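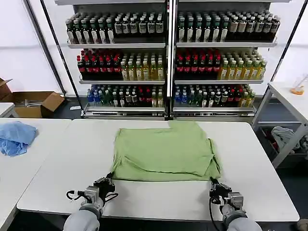 Session 4: The cable snag on the Callari folding cell

Cables that leave the side of a gripper are one of the commonest causes of stoppages in two-arm cells, and they are easy to overlook because the arm works well without load. The Callari cell folds shirts on a flat table and had run for over 20 shifts before the fault. Look at the left gripper, beside the bottom corner of the green T-shirt: the black cable loops out to the side before it curves away. A loop like this gives the wrist slack to turn, but it can also catch on the other arm or on loose cloth.

What happened
During the second fold the left arm crossed towards the centre and the loop caught on a bracket of the right gripper. The left arm kept pulling. The connector came partly out and the finger position signal was lost. The controller read the missing signal as "open" and carried on for 3 seconds until the force limit tripped. No one was hurt. One connector and one finger pad were replaced.

Causes
The Sterham report gives two. The loop had been made longer in March, when the wrist was changed, and the clearance was not checked again. The software also had no separate state for "no signal" – a lost reading and an open gripper looked the same.

Changes made
Cable clipped at two points along the forearm.
Lost signal now stops both arms at once.
Clearance check added after any work on the wrist.

For next time
Read section 5 of the Lucero safety notes. Write half a page on why the force limit alone was not enough. Hand it to Facundo Ojeda before the lab.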